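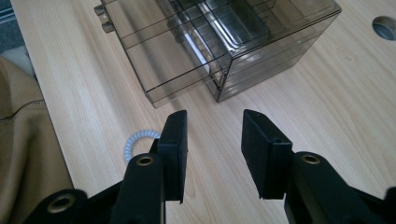 Meserley open day, January

The Dosside site opened to visitors at 9 on Friday. Meserley makes desks and the small storage that goes on them, and the tour followed the work in that order: tops first, then organizers, then the room where finished desks are kept in daily use.

The top shop was the longest stop. Pale, straight-grained boards are sorted by streak before gluing, and any board whose grain wanders is set aside for drawer bottoms. Lærke Bisgaard, who led our group, passed round two offcuts with different finishes. The lighter one marks more easily under a fingernail but can be repaired locally. The harder one has to be sanded back across the full width.

Plastic parts are molded in the next building. The Park is the low drawer organizer in translucent smoky gray; the Drara is the taller version. Gray was chosen over clear after a trial in which office staff disliked seeing every paper clip. The drawers have no runners -- they slide on the molded floor of the case, and the clearance is checked on 17 pieces per shift. The reject bin held a few with visible sink marks on the front face.

The use room is plain: desks, organizers and whatever people leave on them. Hair ties and folded cloth are left where they fall until the end of the day, when the surfaces are wiped and inspected for scratches. Nearly 498 entries have been made in the wear log, most of them concerning front edges and the area beside the organizer.

The tour took 2 hours. Parking is on the north side, and the molding building is loud enough that the guide is hard to hear from the back of a group.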